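Bralow - README

Hello, and thanks for having a look. Bralow is a small set of betting odds and results that I've been putting together for lower-league basketball and ice hockey. It's one table of games, one table of prices and a bit of code to join the two up. I use it to see how far a line moves between the morning and the opening whistle, and whether the favourite at breakfast is still the favourite by tea time (often not, in the play-offs).

What's in it

games.csv has one row per game: league, home side, away side, final score, and whether it went to overtime. prices.csv has one row per price, so most games show up several times in there. Both files share a column called game_id. Please join on that and leave team names alone - clubs change sponsor every July and the names go all over the place.

Prices are decimal. I know plenty of people think in +130 and -150, and so did I for years, but decimals are so much easier to average! There's a helper called to_american in convert.py if you want the other sort back.

How often it's collected

Each game gets 4 readings: when the market opens, the morning of the game, 60 minutes before the start and 20 minutes before the start. If a reading is missing, the cell is blank. I don't fill gaps in, and I'd ask you not to fill them with zeroes either (I did that once and got a lovely chart that meant nothing at all).

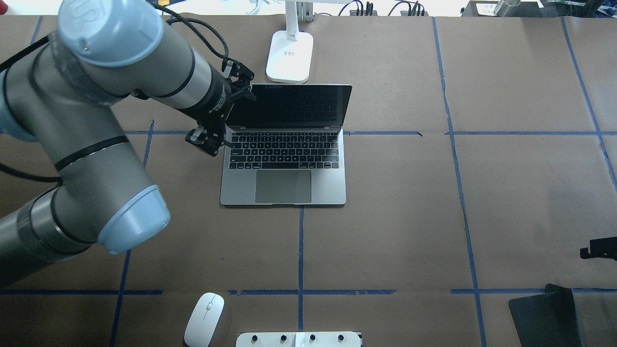 By Lilibeth Catacutan
Last updated January 11, 2021

The hockey half is newer than the basketball half and you'll notice. Italo Santoro did the first pass at the overtime column, and he counted shoot-outs as overtime, so for those games the winner has one extra goal in the final score. I've kept it his way so old notebooks still run. If you bet or model on regulation time only, use the reg_home and reg_away columns instead.

Play-off series have their own file, series.csv, with the series price after every game. It's my favourite bit. You can watch a side go two down and see what the market makes of them coming home. There are only 19 series in it so far, so go gently with any grand theories.

Known problems

Postponed games keep their old date in prices.csv but get the new one in games.csv. Sorry! It's on my list.

Spreads and totals are there for basketball only. Hockey has the straight win price and nothing else.

The Brultonness home games have start times an hour out before the clocks change. Tullio Greco spotted it and sent a fix, which I've still to merge.

Using it

Do what you like with it, for fun or for study. A mention is nice. Please don't sell it on as a tips service, and please don't take anything in here as advice on what to back - my own record is nothing to copy.

If you find a wrong score, open an issue with the game_id and somewhere I can check it. One mistake per issue, please, as I lose track otherwise.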